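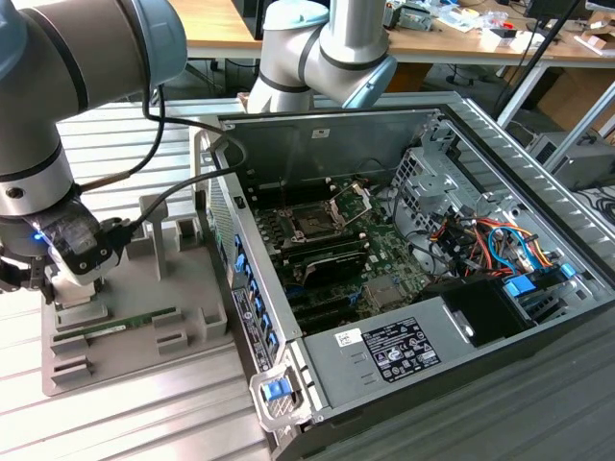 Open desktop tower on the worktable, with its green motherboard in view.

Days Out > Factories & Workshops > Hedolico Open Day

I'd been meaning to go to the Hedolico open day for years, and this August my neighbor Oona Saarinen finally talked me into it by offering to drive. They fix up used office computers and pass them on to schools and libraries, and once a year they open the doors, put out the coffee, and let anybody wander in. We got there a little before ten and still had to park by the feed store, so do come early if you can!

Raili Mäkelä took our group around, and she is a lovely guide, the sort who waits for the slow walkers (me). We began at the receiving dock, where the old machines come in on pallets, 40 to a pallet, shrink-wrapped and covered in other people's asset tags. I could have stayed there all morning reading the stickers. One had a lunch order written on it — two soups and a roll.

After that came the sorting room, and a long talk about dust. I never knew there was so much to say about dust, but I came home and vacuumed behind my own desk that same evening.
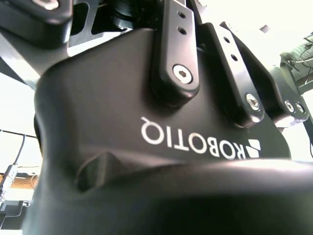
White ROBOTIQ lettering on matte black.

The parts store was my favorite stop. It's run by Tomás Flanagan, who has drawers and drawers of screws, side panels and little rubber feet, all labeled in his very neat handwriting. A boy in our group asked if he could have a screw to keep, and Tomás let him choose one from the mixed jar, a decision that took quite a while. Oona asked about her old laptop and got a kind but firm answer.

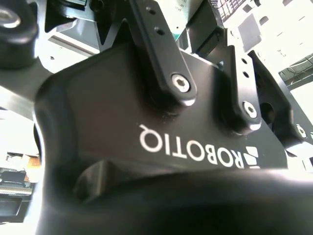

Lunch was in the yard behind the building, under a big striped awning. There was salmon soup, rye bread and a blueberry tart that had gone by the time I went back for seconds. We shared a bench with a retired teacher whose school got its first batch of Hedolico computers long ago, and she told us about carrying them up two flights of stairs with the sixth grade. I do love that kind of story.

The afternoon talk on wiping old drives ran long and the room was warm, so I slipped out to the sale table and bought a keyboard. It has a wonderful clack to it. Parking and the tour are both free, and there's a ramp at the side door. Oona has already said she'll drive next year.

Filed under: Open doors, Workshops, Family-friendly

Contact us | © Tirilo Days Out | Back to top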